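Cupboard Season

So it's December, the shop smells like burnt coffee and hot glue (the glue is the poster people down the hall, the coffee is us), and I owe this blog a post. I think my last one was about the mixer? Sorry about that. Robotics club has been eating my evenings, and I'm okay with it.

Quick catch-up for anyone who wandered in from the bread side of things. I went back to school as a grown adult, I signed up for the student robotics club because the flyer had free pizza on it, and now I'm on the hand team. We have a hand! It has fingers! We're getting it ready for the Husness, which is a student competition where every team gets the same set of household chores and a clock. Last year it was folding towels and everybody hated it. This year it's cupboards.

When I heard "cupboards" I was thrilled. I open cupboards all day long. I opened one while I was writing that sentence, looking for crackers. How bad could it be?

It's pretty bad, you guys. A cupboard door is this sneaky thing that moves in a curve. If you grab it and pull straight back, you're fighting the hinge the whole way, and either your grip slips or you bend something. You and I do the curve without thinking because our wrists are wonderful. A program has to be told about the curve, or it has to figure it out by feel, and our team had a really long, really loud discussion about which of those to go with. (I was on the "by feel" side. My side won, and then my side had to do all the work, so be careful what you argue for.)

The way we do it is by demonstration. One of us steers the hand through the whole chore, the computer records everything, and later the software tries to learn from a big pile of those runs. Our goal before break is 3000 runs. I'll wait while you think about that number. We're at 482 as of tonight, and I've personally done enough of those that I close my kitchen cabinets at home very slowly and evenly, like I'm being graded.

The software side we named Flidley, for no reason I can remember. The hand is Umance, which was supposed to be a placeholder until we came up with something better, and then somebody printed stickers. So now we say things like "Flidley's upset because Umance didn't let go," and people walking by our door speed up a little.

My favorite job is steering. You hold your own hand out in a tracking glove and the fingers follow along with the tiniest delay. For the first few tries it's like writing your name with a pen taped to a broom. Then something clicks (for me it was near the end of my second week) and you stop looking at your own hand completely. I caught myself holding my breath on every reach! The more experienced steerers say to hum, because you can't hum and hold your breath, and so we've got a shop full of people humming at furniture. There's one guy who only does commercials.

My least favorite job is labeling. After every session somebody goes back through the recordings and marks where each part of the chore begins and ends. Reach, touch, hold, swing, release. It sounds relaxing and it kind of is for the first 12 of them. Then you hit one where the person hesitated, and you have to decide if the hesitation counts as part of the reach, and you ask the room, and the room splits right down the middle, and there goes the evening. We finally wrote a rule on the whiteboard: "If it wobbles, it's still reaching." I've been applying this to my personal life with mixed results. 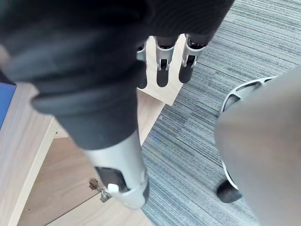
The thing I'm most nervous about for the competition is the surprise cabinet. You practice on whatever you've got, and then on the day they roll out one that no team has ever seen. Different handle, different height, maybe the door opens the other way. If all your runs look alike, your robot learns exactly one cabinet by heart and is totally lost in front of any other one. I knew that in theory. Then we tested it, by moving our practice setup over by a little less than the length of my shoe, and Flidley went for a handle that wasn't there. Very confidently, too! It grabbed a nice big handful of air and swung it open.

After that we got strict about variety. Before each batch of runs, whoever's steering has to change something: where the cabinet stands, which way it's turned, how far open the door is at the start, what lamp is on. We keep a jar of folded slips so people can't just pick the easy ones. I drew "door half open, lamp behind you" three times in one night and I'm pretty sure the jar has it out for me.

Fingers are their own whole adventure. Our advisor made us do a week with only the thumb and one finger, pinching, before we were allowed to use the rest, and there was a lot of grumbling about it (mine). I get it now. With a pinch you know what went wrong when it goes wrong. With a full hand you've got all these fingers with opinions, and one of them brushes the edge of the door on the way in, and the door moves before you've even gotten to it. So now the first thing we teach new people is to come in from above, stop, let everything settle, and then close the fingers. Come in, stop, settle. I say it out loud. I say it at the grocery store, getting eggs.

Oh, and hinges! I've become a hinge person. There are hinges that want to shut themselves for the last little bit, and hinges that want to stay wherever you leave them, and hinges that do a soft slow close that's lovely in a kitchen and a nightmare when you're trying to tell from the motor readings if the door is really shut. I spent a whole lunch tightening and loosening one screw to see what it did to the swing. My lunch was a granola bar and I dropped half of it inside the cabinet. It's been retrieved. Mostly.

Money, since a couple of you asked last time. The club gets a small budget from the department and we fundraise the rest, and the fall bake sale brought in more than 80 dollars just off my cinnamon knots, thank you very much. (The recipe's in the archive under "knots, the good ones." Use the dark brown sugar.) That went straight into spare screws and a new power strip, so if you bought a knot, you own a tiny share of a power strip. We also buy a lot of used parts from Witkowska, the surplus store out past the car wash, where everything's in bins and the bins aren't labeled and you have to just be in the mood to dig. I went in for connectors and came home with connectors and a lamp.

We had one truly great night last week and I want to write it down before I forget what it felt like. We'd trained a new version over dinner, and it was late, and half the team had gone home. We set the door almost closed, turned the setup at an angle we'd only used a handful of times, and let Flidley run it alone. The hand came in, it stopped, it settled (I swear I felt it in my own knuckles), and it took hold and opened that door in one long smooth curve. Then it let go. We all just stood there. Somebody said "do it again," and it did it again! Third time it missed the handle by a mile and patted the side of the cabinet like it was comforting a horse, but still. Two in a row!

I rode home in the freezing cold with my coat open and didn't notice until I got to my own door, which I opened very, very smoothly.

Anyway, the plan from here. Keep piling up runs until break. Figure out why the ring finger gets lazy when we've been going for a long stretch (my bet is a cable, the other bet is me, because apparently I get lazy too and it's only copying). Practice the closing half of the chore, which we've been avoiding, and which is worth as many points as the opening half, so that was smart of us. And build a second practice door that hinges on the opposite side, if I can talk anybody into holding the other end of the board while I drill.

If you're a student here and you've been thinking about joining, come by! We're in the shop most evenings after six. You don't need to know how to code. I could barely rename a file in September. We need steerers, labelers, people who like sorting screws, and anyone with a humming repertoire that isn't jingles. Pizza is real but it goes fast, so don't show up at seven and expect pepperoni.

Next post will be the stollen, I promise. I've already got the fruit soaking in a jar on top of the fridge, in front of the cupboard I can't stop opening.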